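종이 위의 백 년: 목판에서 공판화까지, 판의 재질이 바꾼 것들

20세기 판화의 역사를 양식의 순서로만 읽으면 판의 재질이라는 변수가 빠진다. 같은 도안이라도 나무에 새길 때와 돌에 그릴 때, 망사를 통과시킬 때의 선은 서로 다르다. 이 글은 인쇄 방식에 따른 표면의 차이를 중심으로 지난 세기의 판화를 다시 정리한다.

볼록판인 목판은 남긴 부분에 잉크가 묻는다. 선의 폭은 칼의 각도와 나뭇결의 방향에 좌우된다. 표현주의 작가들이 널목판을 선호한 이유 가운데 하나는 결을 거슬러 팔 때 생기는 거친 단면이었다. 눈목판은 결의 저항이 적어 세밀한 선을 얻을 수 있으나 판의 크기에 제한이 있다. 큰 판을 만들려면 여러 조각을 이어 붙여야 하고, 접합부는 압력이 고르지 않을 경우 흰 선으로 찍힌다.

오목판은 원리가 반대다. 금속판의 홈에 잉크를 채우고 표면을 닦아 낸 뒤, 적신 종이를 높은 압력으로 눌러 잉크를 끌어낸다. 드라이포인트의 번진 듯한 선은 바늘이 밀어 올린 금속 가시에서 나온다. 이 가시는 인쇄를 거듭할수록 눌려 없어지므로 앞 번호와 뒤 번호의 농도가 눈에 띄게 다르다. 에칭은 산의 농도와 부식 시간으로 선의 깊이를 조절하며, 애쿼틴트는 송진 가루를 입혀 면의 명암을 만든다.
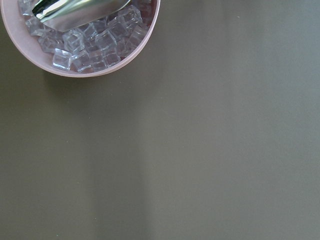
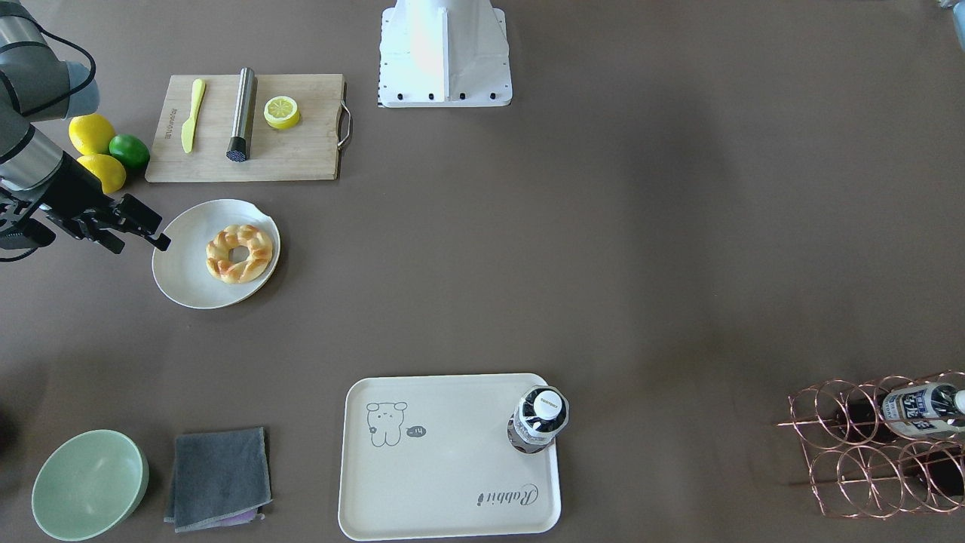
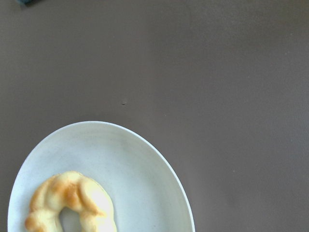

위에서부터 분홍색 그릇에 담긴 얼음, 레몬과 라임이 놓인 탁자, 흰 타원형 접시.

석판은 물과 기름의 반발을 이용한다. 판을 파지 않으므로 크레용의 입자가 거의 그대로 옮겨진다. 석회석은 입자가 고를수록 값이 높고, 사용한 뒤에는 표면을 갈아 다시 쓴다. 20세기 중반 이후 아연판과 알루미늄판이 보급되면서 운반 문제는 줄었으나, 중간 톤의 폭은 돌에 미치지 못한다는 평가가 남아 있다.

세기 후반의 변화는 공판화, 즉 실크스크린에서 두드러진다. 망사의 구멍을 통해 잉크를 밀어내는 방식이어서 좌우가 바뀌지 않고, 잉크층이 두꺼우며 색면이 균일하다. 상업 인쇄의 기술이 화실로 들어오면서 작가의 손과 인쇄공의 손을 구분하는 문제도 함께 들어왔다.

판화 공방 구르사이드(Gurside)의 소장 목록은 이 과정을 확인하기에 적당하다. 목록에는 판화 800점이 올라 있고, 그 가운데 600점에 인쇄 방식과 종이의 종류가 기재되어 있다. 나머지는 기록이 없어 확대경으로 망점과 판 자국을 확인해야 한다. 판 자국이 있으면 오목판일 가능성이 높지만, 다른 판형에 자국만 따로 누른 경우도 있어 단독 근거로는 부족하다.

에디션의 표기도 주의해서 읽어야 한다. 공방이 찍은 연작 〈제린(Jerine)〉은 31부 한정으로, 연필 서명과 번호가 여백 아래쪽에 있다. 반면 같은 도안을 옮긴 보일(Voyle) 출판사의 복제본은 3000부가 인쇄되었다. 두 인쇄물은 크기가 같아 액자에 넣으면 구별이 쉽지 않다. 복제본은 확대했을 때 규칙적인 망점이 보이고, 검은 선의 가장자리에 다른 색이 겹친다.

보존 조건은 판보다 종이에 달려 있다. 산성 대지는 몇 해 안에 갈변을 일으키며, 손상은 창을 낸 가장자리를 따라 띠 모양으로 나타난다. 주사리(Zusari) 전시실은 3월에 대지를 모두 중성지로 교체하고 조도를 낮추었다. 수성 안료를 쓴 목판은 유성 잉크 판화보다 퇴색이 빨라 전시 기간을 따로 정한다. 교체 과정에서 떼어 낸 대지는 뒷면에 적힌 인쇄 기록 때문에 폐기하지 않고 작품 번호별로 보관 중이다.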